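The Second Life of a Dining Table

Vitória Bragança bought her dining table at an estate sale for 40 dollars. It had a burn mark at one end, a leaf that would not close and a set of initials scratched into one leg. She planned to keep it for a year. That was before she met Cristóvão Tavares, who told her to leave the initials alone.

Tavares has repaired furniture for most of his working life, the last stretch of it in a rented shop behind a tire store. The sign says Plillik, a name he took over with the lease and never changed. People bring him chairs with loose legs, desks that got wet in a basement and dressers that three children have used as a ladder. He turns away very little. Particleboard is the main exception.

"If it swells, it's finished," he says. "I can make it look better for a month. I don't want to charge for a month."

His prices are not low. A full job on a table like Bragança's comes to 600 dollars, and she thought about it through most of the spring. A new table of the same size, in solid wood, was listed at 2,698 dollars at the store where she had been looking. She handed over the old one on 7th June, when Tavares opened on a Sunday to let her in with a borrowed van.

The work starts with taking things apart. Old hide glue gives way to warm water and patience, and most tables built before the war were held together with it. Later glues are harder to undo. Tavares will often drill out a joint and fit a new dowel before he will fight with one. He writes on masking tape as he goes, because two legs that look the same almost never are.

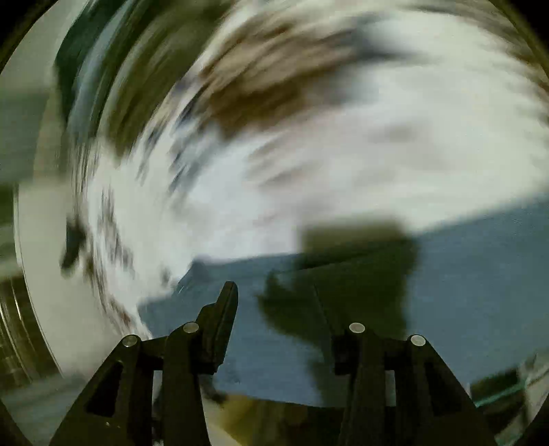

Quick movement over a blue-gray surface.

Stripping comes next, and this is where home projects tend to go wrong. Oanh Quách teaches an evening class in refinishing and sees the results every term. Students arrive with tabletops they have sanded straight through the veneer. A veneer on a factory table can be thinner than a business card, and a power sander will go through it before the person holding it has noticed a change in color.

"I tell them to put the sander down and buy a scraper," Quách says. She starts the class on scrap boards. Nobody touches their own piece until the third week – a rule that costs her a student or two each time.

She also tells them to test the finish first. A drop of denatured alcohol in a hidden spot will soften shellac. Lacquer thinner does the same for lacquer. If neither has any effect, the piece probably has varnish or something newer on it, and stripping will take longer.

Not everyone agrees on how far to go. Seidu Yakubu deals in used furniture and would like his suppliers to do less. Buyers come to him for wear, he says, and a table that has been taken back to bare wood and sprayed with a hard clear coat can be slower to sell than one with rings on it. He asks for sound joints, a cleaning and a coat of wax.

Tavares mostly takes his side. On Bragança's table he fixed the slides so the leaf would close, reglued the base and scraped the top by hand. The burn went down too deep to remove, so he lightened it and stopped there. The finish is a wiping oil, put on in thin coats with a day between each.

The table went home in August. It seats eight with the leaf in, and Bragança has already had a glass of red wine spilled on it. She wiped it up and called the shop. Tavares told her to rub in a little more oil and let it sit overnight.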